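# Table and yellow bowl, Gredden

This page is for the smaller table in the carpeted room at Gredden and the things that get used on it. We have put the notes on the same page as the gallery so that anyone borrowing the room can find them in one place. The long benches at Mersha have their own page. 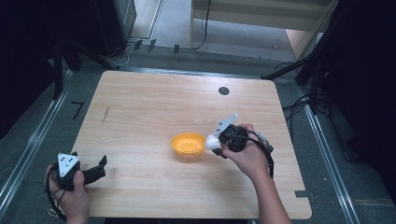

*The small table with the yellow bowl out. The round hole is towards the far side and the grey carpet shows at the edges.*

## The table

The top is pale wood with a fine grain. We bought it second-hand from Nerkico, who clear out offices and sell on whatever is still sound. It measures 1000 mm by 600 mm, and two people can work at it from the same side if neither of them spreads out.

We looked at bigger tables first. The room has a door that opens inwards, and anything longer ends up being knocked by it. With this one there is space to walk round all four sides and still get the cupboard open. It was also the only one at Nerkico that week with a light top. We had been using a dark brown one before that, and small dark things kept getting lost on it.

The top comes off with eight screws from underneath. We had to do this to get it up the stairs at Gredden. The screws are a common size, but they are short, so please don't swap in longer ones from the jar in the cupboard - they will come through the top.

## The hole

The black round opening was there when we bought it. It is 60 mm across, big enough for a plug or a marker pen to drop straight through. A ball the size of a small plum will go down it too, and then roll a fair way over the carpet. If you are using loose things, work at the near side and keep them in the bowl between goes.

We did think about filling it. A cap from the hardware shop in Bavska was slightly too wide, and the next size down fell through. It has been left open, and most people stop noticing it after the first afternoon.

## The mark on the left

On the left there is a thin dark line running at an angle across the grain. It gets asked about a good deal. We have tried a damp cloth and washing-up liquid, and then a soft rubber of the kind used for pencil. None of it made much difference. Please don't go at it with the green scouring pads. A lighter dull patch would be worse to look at than the line.

## The bowl

The bowl is small, round and yellow, with a rim that flares outwards. Inside it is a lighter yellow, with little holes scattered over the bottom like a colander. It came from the kitchen shelf at Mersha, as one of a mixed box of bowls and tubs, and it has stayed at Gredden ever since.

It suits the table well. The rim gives you something to pick it up by, and the colour is easy to see against the wood. Small round things stay in it without rolling off. The white balls show up well against the yellow, and they live in the drawstring bag on the back of the door.

Don't put anything powdery in it, for the obvious reason. Rice goes through too. Dried beans are all right if they are the large ones, and so are buttons, dice, corks and wooden beads.

It can be washed in the sink with everything else. Shake it well and stand it upside down on the rack, as water stays in the holes for longer than you would expect. If it goes back on the table wet it leaves a ring of dots on the wood, and these take a while to fade.

## The floor

The carpet is grey and short. It is kind to things that get dropped, but it hides beads and pins. There is a hand brush in the cupboard, and the vacuum cleaner is on the landing. Check the carpet before you use the vacuum - we have emptied the bag twice looking for one small part.

One leg of the table sits on a slight dip where two pieces of carpet meet. If the top rocks, move the whole table a hand's width towards the window and it will settle. Please lift it, as dragging pulls at the join.

## Light

The room is at its best from mid-morning until three. Things on the table throw a soft shadow then, and the pale top doesn't glare. In June the sun comes further round and it is worth having the blind half down after lunch. In winter we use the ceiling light all day.

## Putting things away

- Balls and other loose pieces back in the drawstring bag.
- Bowl on the middle shelf of the cupboard, on top of the trays.
- Table wiped with a damp cloth, then a dry one.
- Table left where it is. The chairs can go against the wall.

If the bowl is missing it is most likely in the sink, or has gone back to Mersha with the washing-up. There is a plain white dish on the bottom shelf to use in the meantime. It has no rim to speak of and is heavier than it looks, but it does the job.

## Still to do

We would like a second table of the same size, to stand end to end with this one when a group comes over from Bavska. Nerkico have said they will let us know if they get another with a light top. It doesn't need to match. The height matters more, and ours is taller than most of the ones we have seen since. Felt pads for the feet are also on the list, along with a new hook for the back of the door.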